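Dormitory walk-through, Bakilana House, my comments after each item

I went around with Peadar Mulligan, who was a senior when I was in my first year and is now housemaster. He let me hold the clipboard this time, so blame me for the spelling!

1. Fire exits, ground floor: OK. Both doors open outward and the signs light up. I'd still like the bicycles moved away from the back one (I said so in October too).

2. Smoke alarms: 21 fitted, 19 sounded when I pressed the button. The two silent ones are upstairs near the prefects' rooms. New batteries first, and if that doesn't do it, call Prelitz.

3. Extinguishers: OK, all tagged. The one by the stairs hangs too high for the younger students, and I had to stretch for it myself.

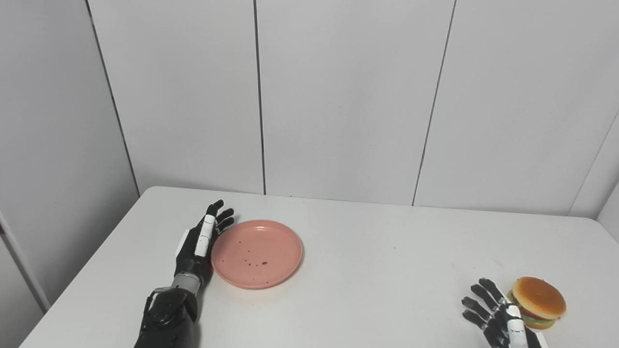 4. Stair rail: FAIL. It wobbles at the third bracket, and it wobbled when I was a student here, Peadar, you know it did. Please get it fixed before the old students' weekend, when everybody comes charging up to see their old beds.

5. Bunk ladders: OK except bunk 8, which has a loose bottom rung. Yuzuki Imai put tape across it and moved the boy to a lower bed for now.

6. Window latches: mostly fine, a bit stiff. Needs oil.

7. Sockets and cords: I found a kettle plugged into an extension cord plugged into another extension cord. Taken to the office, owner can come and talk to me (nicely).

8. Night contact list: out of date, still has the old matron on it. Yuzuki is typing a new one and it goes up by the main door at lights-out.

Recheck items 2, 4 and 5. Work order for the rail is 683.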